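Gemeinde Misten
Pressemitteilung
3. Januar 2019

Grundschule Misten: Unterricht nach Wasserschaden wieder im Hauptgebäude

Die Schülerinnen und Schüler der Grundschule Misten werden nach den Weihnachtsferien wieder vollständig im Hauptgebäude unterrichtet. Die Gemeinde hat die Räume im Erdgeschoss zur Nutzung freigegeben.

Im Oktober war nach dem Bruch einer Zuleitung Wasser in den Ostflügel eingedrungen. Neun Klassenräume mussten gesperrt werden, die betroffenen Klassen wichen in das Gemeindehaus Sornlow aus. Verletzt wurde niemand. Mit der Trocknung und der Erneuerung der Leitungen war die Firma Flanov beauftragt. Die Arbeiten dauerten zwölf Wochen.

Für den Ersatz beschädigter Lehrmittel stellt die Gemeinde 2.000 Euro bereit. Die Bestellung erfolgt über das Sekretariat der Schule.

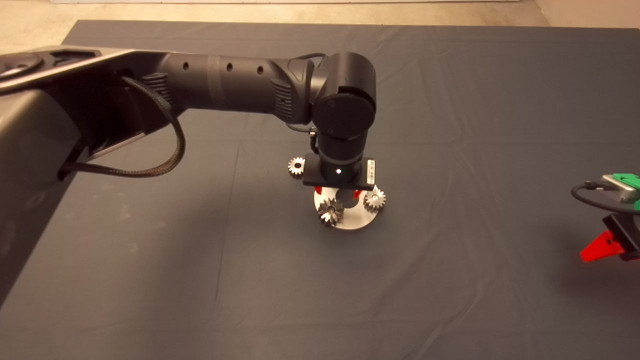 Der Busverkehr nach Sornlow wird mit Schulbeginn eingestellt. Es gelten wieder die regulären Abfahrtszeiten an der Haltestelle Moulin. Die zwei Gruppen der Nachmittagsbetreuung bleiben bis zum Abschluss der Malerarbeiten in der Aula untergebracht. Die Eltern werden über den Umzug schriftlich informiert.

Rückfragen richten Sie bitte an die Pressestelle der Gemeinde Misten.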